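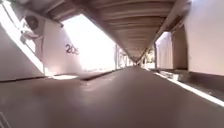 The covered walkway, with the wall marked 205 on the left and far too much sunshine.

I have been putting off writing about cameras for months, mostly because I kept hoping the next one would settle the matter and I could write a nice short post. It hasn't, so make yourself a cup of tea and we'll go through it together.

The robot's job is dull on paper. It has to drive straight along a covered walkway and keep a sensible distance from the ledges. Indoors the old Haltico camera managed that beautifully and I was ever so proud of it. Outside, with shade under the roof and bright sun on the walls, it kept losing the left side altogether, and the controller would start dithering like me in a supermarket.

So I borrowed a Negash wide-angle from Mireille Guérin (thank you, Mireille, I owe you lunch!) and spent a morning swapping the two over, 12 runs in all, with the same Clevberg controller and the speed turned right down. The Negash copes better with the glare on my settings, and I love how much of the ground it takes in - but it bends the posts, and you have to correct for that before the steering makes any sense. It took me 2 evenings and most of a packet of biscuits.

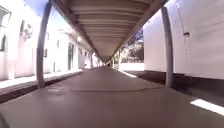 Looking along the path, posts on both sides and a band of sun at the bottom right.

The seams in the paving worried me too. On the first few runs the controller treated a dark line as an edge and slowed down for it, very politely, every single time. Raising the threshold helped. I went a little too far with it, mind you, and had to come back down to 9.

For now I'm leaning towards the Negash, though I'd like to try them both again late in the afternoon when the light comes in lower. Mireille wants hers back in April, so I had better get on with it.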